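Search recipes and guides Type and press enter

Newsletter: new recipes once a month. No thanks / Sign me up

Reading time: 4 minutes

Steamed egg custard on a crowded table

By Tassanee Mahawong

I love steamed egg. My mum made it whenever one of us had a cold, and now I make it for no reason at all! It's soft, savoury and wobbly, and once you've got the hang of the setting up you'll never need to look at a recipe again. The setting up is what most people skip (me included, for years) and then they're hunting for a bowl with egg dripping off the whisk.

So get everything on the table before you crack a single egg. I do mine on the dining table with the checked cloth on, the kettle at one end and the steamer at the other, bowls stacked close by so I'm not reaching over anything hot.
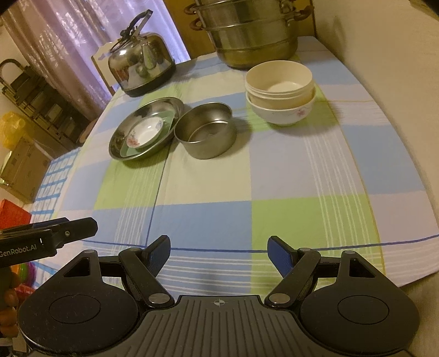

Leave yourself a good clear patch to work in. You'll be whisking, straining and pouring, and every one of those jobs makes a bit of a splash. A wipe-down cloth is a gift for this. Mine came from Ruangrit, the little homeware shop near my sister's, and it has forgiven me for an awful lot of fish sauce.

What you need

4 eggs
400 ml light stock, cooled completely
A good splash of fish sauce
White pepper
Spring onion and coriander, chopped
A fine sieve, a whisk and heatproof bowls that fit your steamer

Step 1. Sort out your bowls and basin

Check that the bowls you want to cook in really do fit inside the steamer with the lid on. Do it now, while it's all cold! Wide, open ones set faster than deep ones, so if yours are deep, allow a few more minutes.

Then find a steel basin for the bits and pieces. I like one big enough to take a small tray, because the tray can hold the chopped herbs and lift straight out when you're ready to sprinkle. A flat bottom and a bit of a lip are all you're after, and my mint green one has been going for ages.
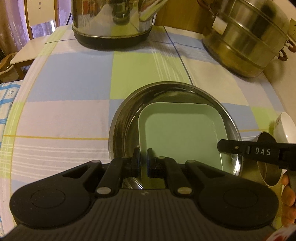

Step 2. Whisk and strain

Beat the eggs gently. You want them mixed, with as little froth as you can manage. Stir in the stock, fish sauce and pepper, then pour the lot through the sieve. Do it twice if you've got the patience – the custard comes out so silky.

Step 3. Steam

Bring the water to the boil first, then turn it right down. Cover each bowl with a small plate so drips don't pit the top. Steam for 12 minutes and give one a nudge. It should wobble in the middle like a jelly. If it sloshes, put the lid back and try again in 2 minutes.

Step 4. Finish

Herbs on, a few drops of sesame oil, and straight to the table with plenty of rice. Leftovers keep overnight in the fridge, and I'm very fond of them cold for breakfast.

We use cookies to remember your settings. Accept Manage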